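Week 6 handout: self-filtering and door tasks
Instructor: Brenda Clegg

The planner gets a depth cloud from the head camera. Before it can use the cloud, it has to remove every point that belongs to the robot. We do this with the link meshes and the current joint angles, padded by 2 cm.

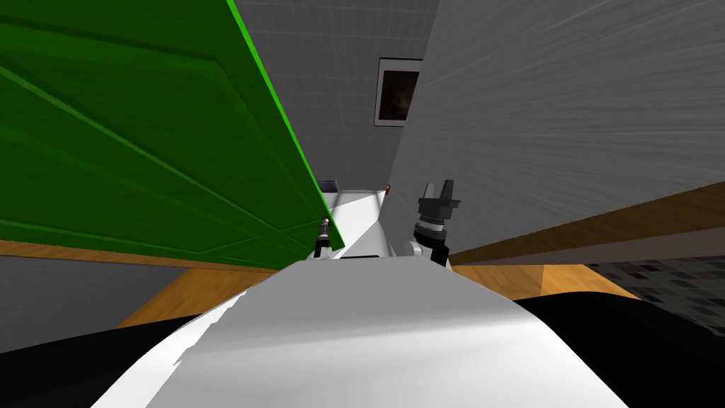
Self-filtering goes wrong in two ways. With too little padding, parts of the body stay in the cloud and the planner reports a collision at the start state. With too much, real obstacles vanish. The left gripper, right beside the lower edge of the open green door, is the case to worry about – a wide margin there deletes door points along with gripper points. Use a smaller value for the gripper links than for the torso.

Lab work, using the Hirkness scene:
1. Run the filter with the default padding and save the cloud.
2. Lower the gripper padding in steps and replan each time, with a limit of 300 iterations.
3. Plot leftover points per link.

Reading: Kratochvíl notes, page 129 on.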